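Thursday, morning, before ten
Notebook, bench 2

Continuing with the pan question. The aim is still to decide which pan and which tool we put in the breakfast set for Demirtaş, and to write the steps so that another person can repeat them without asking me. Last entry was about the coated pan. Today only the cast-iron skillet, the tongs, and the bacon strips.

The skillet. I weighed it again because my earlier number was difficult to read in my own handwriting. It is 767 g with nothing in it, so it is the small one. I wiped it with a dry cloth and looked for the brown spots that I noted last time near the pouring side. They are gone after the second oiling. I did the oiling as Fuveder wrote in their care sheet: very thin oil, upside down in the oven, leave it until the oven is cold. My first attempt had too much oil and the surface was sticky like tape. The second attempt is good. If you do it, use less oil than you believe is correct, and then wipe again.

The handle. It has a hole for hanging, and I would like us to really use the hook on the wall, not put the skillet in the drawer under the heavy lids. I found a scratch on the inside and I think it comes from there. For the work on the table I turn the handle toward the person. On a real stove I would turn it to the side, so please do not copy this part into the home instructions. I have marked it in the draft with a star.

The tongs. We have two candidates, Brirent and Zondden. The Brirent ones close softly but the tips slide on fat. The Zondden ones are harder to press, my thumb was tired after one morning, but they pick up one strip and leave the strip under it in place. For bacon this is what matters. Both are metal, so in the coated pan neither of them is allowed, see last entry. In cast iron I have no worry about it, only do not scrape.

The bacon. Six strips for each trial. This is what fits in the skillet without overlapping if you fold the long ones once. I take it out of the refrigerator shortly before. When it is too cold the strips stay glued to each other and tear, and when it waits too long they become soft and the tongs pull them long — both are bad, the first one is worse. On the plate they should be fanned a little, so that the end of each strip is free. I forget this often and make one pile in the middle, and then I lose time looking for an end.

Order of work as it is now:
Pan on the table, handle toward you.
Plate on the left, close to the pan, so the strip does not travel far and drip.
Tongs in the right hand. Touch the pan with the tips first, one time, to know where the bottom is.
Take the top strip by its end, lift, wait a moment, lay it down starting from the far rim.
Continue from one side of the pan to the other.
Clean tongs before they go near cooked food. Raw and cooked never share a plate.
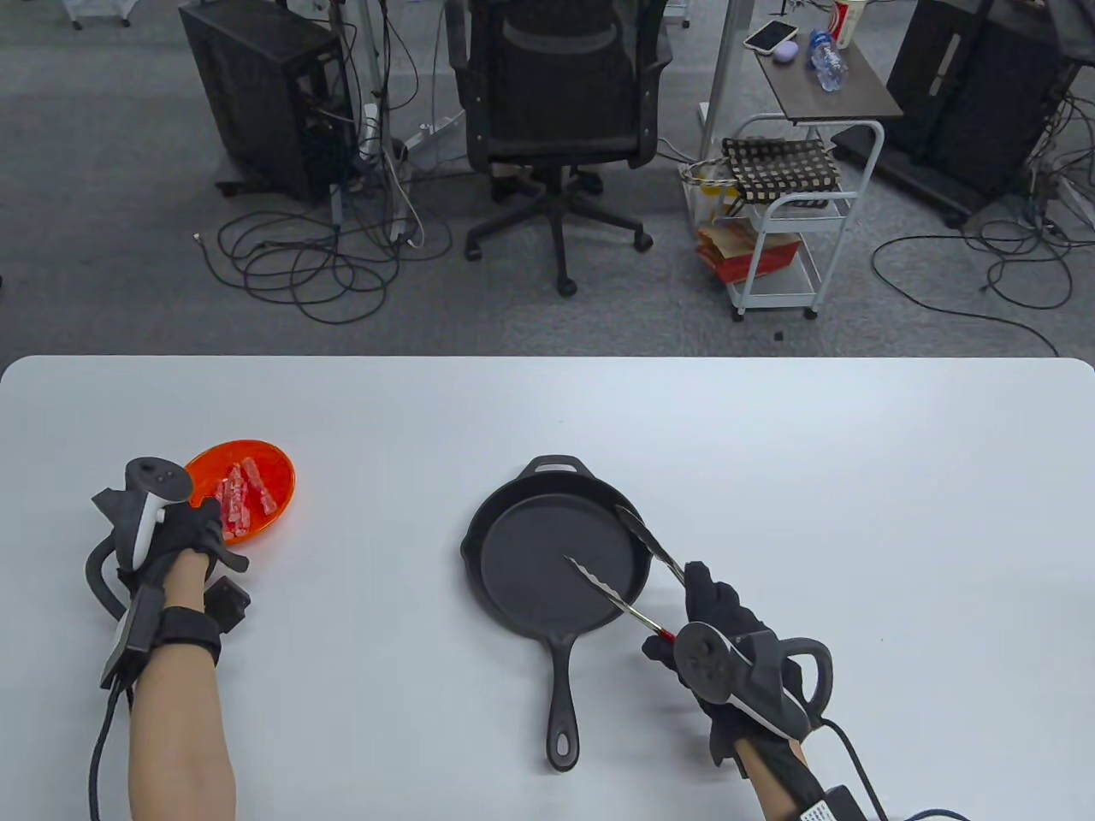

Taner Eren read the draft at lunch and does not agree with the position of the plate. Why should it be on the left when the tongs are in the right hand, he wrote in the margin, you cross over the whole pan each time and the fat falls on the handle; put it on the right and a bit behind, and keep the left side for the clean plate. He also asks to have the left-handed version on the same page, mirrored, and not as a footnote.

I answered him that the crossing is short if the plate is close, and drops into the pan do no harm. But about the handle he has a point, I had to wipe it two times this week. I will try his arrangement with the same number of strips and write both results side by side.

Still to do:
Order the orange plate a second time, or find another plate of the same size for cooked.
Ask Demirtaş if the skillet comes already oiled or if the customer must do it.
Rewrite the sentence about folding the long strips, it can be understood in two ways.
Hang the skillet on the hook.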